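Qui sommes-nous ?

Asville Santé Effectifs est une association à but non lucratif qui aide les autorités sanitaires et les hôpitaux publics à recruter, affecter et former leur personnel. Nous travaillons avec des équipes de ressources humaines de district, souvent très réduites, qui gèrent à la fois les dossiers des infirmiers, des sages-femmes, des techniciens de laboratoire et des agents d'entretien.

Notre histoire

L'association a été créée à Asville par d'anciens gestionnaires d'hôpitaux. Le premier projet portait sur le registre du personnel du district de Kanen, tenu jusque-là sur des fiches cartonnées. La saisie a pris plus de temps que prévu : 3000 dossiers, dont beaucoup en double, et des intitulés de poste qui changeaient d'un établissement à l'autre. Le registre est aujourd'hui tenu par le district lui-même.

Nous intervenons maintenant auprès de 31 établissements. Le bureau principal est resté à Asville. Une antenne est ouverte à Drunham pour la formation.

Ce que nous faisons

Registres du personnel. Nous reprenons les dossiers existants, nous vérifions les diplômes et les dates de prise de poste, puis nous formons les agents qui tiendront le registre. Le logiciel reste la propriété de l'établissement.

Planification des postes. À partir de l'activité réelle des services, nous calculons les besoins par métier. Le rapport est remis à la direction et présenté aux chefs de service. Il n'est pas publié sans leur accord.

Formation. Le centre de Drunham accueille des sessions de 20 participants au maximum, en français et en anglais. Les thèmes courants sont la gestion des congés, l'entretien de recrutement, le suivi des remplacements et la maintenance des équipements. L'année de formation commence en septembre. Le programme suivant est arrêté le 19 avril, et les établissements reçoivent alors les formulaires d'inscription.
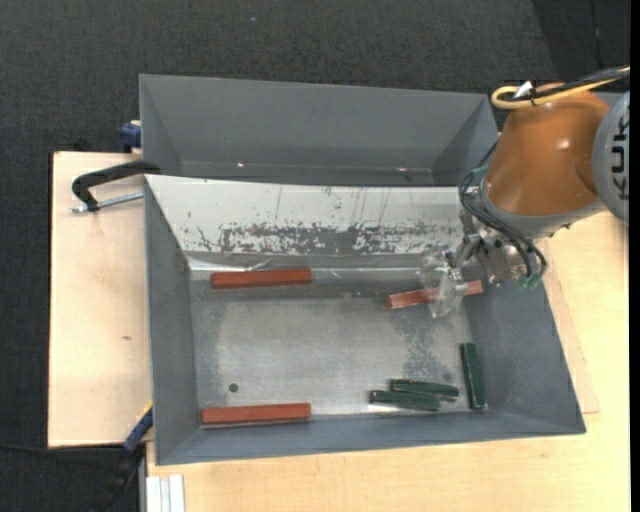

Bras robotisé au-dessus d'un bac de blocs rouges et verts.

Financement

Les établissements prennent en charge 80 % du coût des missions. Le reste provient de la fondation Þrastardóttir et des cotisations des membres. Les comptes sont envoyés sur demande écrite.

Nous rejoindre

Nous recrutons surtout des gestionnaires de paie et des formateurs ayant travaillé en milieu hospitalier. Les déplacements sont fréquents - il faut compter plusieurs semaines par an hors d'Asville. Les candidatures (lettre et CV) sont à adresser au bureau principal, avec la mention du poste souhaité.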